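Marbling paper on your kitchen table

Updated 21st September

I made 44 sheets of marbled paper over the winter and I still get a little jolt of joy every time I lift one off the bath. You lay a plain sheet on a tray of coloured liquid, you peel it back, and there's a pattern on it that has never existed before and won't again! I learned it from a very patient bookbinder in Skesstead and have been pestering everyone I know to try it ever since.

These are the notes I give to friends. They cover the thickened-bath method with ordinary acrylic paints, and you can do all of it at home with the radio on.

What you need

Carrageenan powder (the marbling sort, sold by craft shops)
Alum
Acrylic paints, the runny kind if you can get them
A shallow tray, a bit bigger than your paper
Uncoated paper, fairly sturdy
A small brush or dropper for each colour
A knitting needle or a cocktail stick
A comb, bought or home-made
Strips of newspaper
A jug, a blender, a sponge, and somewhere to hang things

On paper: anything shiny or coated is no good. I use the Brinderow drawing pad in the middle weight and it stands up well to being soaked. Cheap printer paper will take a pattern but it goes limp and tears when you try to lift it. Sugar paper is lovely for soft, muted results, especially the grey.

The night before

Make the bath first. It needs hours to settle and there's no hurrying it. Put a litre of warm water in the blender, start it on low, and sprinkle in 7 grams of carrageenan a little at a time. If you tip it in all at once you get lumps like frogspawn, and they never go. Blend for a minute or so, pour into a clean bucket and repeat until you've got enough to fill your tray to a couple of fingers deep. Cover it and leave it overnight somewhere cool. In the morning the froth will have gone and it'll be like thin wallpaper paste.

Next, the alum. This is what makes the paint cling to the paper, and if your colours slide off into the sink at the end, alum is nearly always the reason. Dissolve two heaped teaspoons in 200 ml of warm water. Sponge it over one side of each sheet, going across and then down so there are no dry stripes. Pencil a cross on the back, on the side you haven't sponged. You will not remember which is which otherwise, I promise you. Stack the damp sheets under a board so they dry flat.

Wear gloves for this bit if you have any cuts on your hands.

Mixing the colours

Thin each paint with water, a few drops at a time, until it's like single cream. Test a drop on the bath. You want it to open out into a circle about the size of a jam jar lid and stay there. If it sinks, it's too thick. If it spreads into a ghostly film, you've overdone the water, so add more paint. Every colour behaves differently, even in the same range, and reds in my experience are divas.

Write down what worked! I keep a grubby notebook with the number of drops for each tube, and it saves me half an hour every time.

Start with two or three colours and white. White is the secret weapon – it pushes the others into thin bright veins and stops everything turning to mud.

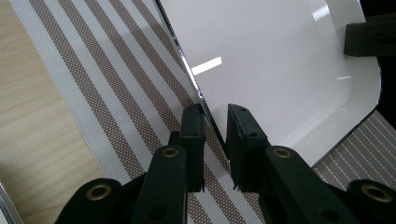
Photo: Gaétan Després

Laying the pattern

Before you put any paint down, drag a strip of newspaper slowly across the whole surface of the bath. It picks up dust and the skin that forms while the bath stands. Do this again before every single sheet.

Now drop your first colour all over, darkest first. Follow with the next one, dropping into the gaps and into the first circles. Keep going until the surface is well covered. You can stop right there, and you'll have what marblers call a stone pattern, which looks just like the endpapers in an old ledger.

If you want to go further, take the knitting needle and draw it up and down through the paint in parallel lines, then across, side to side. That gives you a zigzag called a gel-git, and almost every fancy pattern begins with it. From there:

For nonpareil, pull a fine comb once through the gel-git, from one end of the tray to the other, slowly and without stopping.

For bouquet, do the nonpareil first, then pull a wider comb through it with a gentle wiggle.

For swirls, take the cocktail stick and make little curls wherever you fancy. Go easy. Six or so curls look elegant and twenty look like a traffic accident.

My comb is a strip of thick card with dressmaking pins taped along it. I've since treated myself to a proper one from Fortin and it's very nice to hold, but the card one still gets used.

Taking the print

Hold the paper by opposite corners, alum side down (pencil cross facing you). Let the middle sag a little, touch one corner to the bath and lower the rest in one smooth roll. Don't stop halfway or you'll get a hesitation line. Don't drop it flat, either, or you'll trap air and get a white bald patch. A small bald patch can be dabbed with leftover paint later. A large one can be a bookmark.

The print is made as soon as the paper touches, so there's no need to wait. Lift it by two corners, draw it over the edge of the tray to scrape off the extra bath, and rinse it under a slow, cold tap. The slime runs off and the colours suddenly go crisp. This is the best moment of the lot!

Peg the sheets up over the bath tub or lay them on an old towel. When they're dry, put them between clean sheets and press them under something heavy for a day or two. I iron mine on the back with a cool iron first.

When things go wrong

Paint sinks to the bottom: thin it more, or let the bath come up to room temperature. A cold bath is sulky.

Ragged, star-shaped edges: the bath hasn't rested long enough, or the surface needs skimming.

Colours wash away: not enough alum, or you've printed on the wrong side.

Tiny white dots: bubbles. Pop them with a needle before you lay the paper.

Everything has gone brown: skim it all off with newspaper and begin again. The bath itself will be fine for around three days, covered, until it starts to smell of low tide.

Using your paper

Marbled paper makes gorgeous book covers, drawer liners, envelopes and lampshade panels. The offcuts are good too. I punch gift tags out of mine, and last April I covered a whole set of Penow box files with the sheets I thought were failures. They're on the shelf behind me now, and the muddy green one is my favourite.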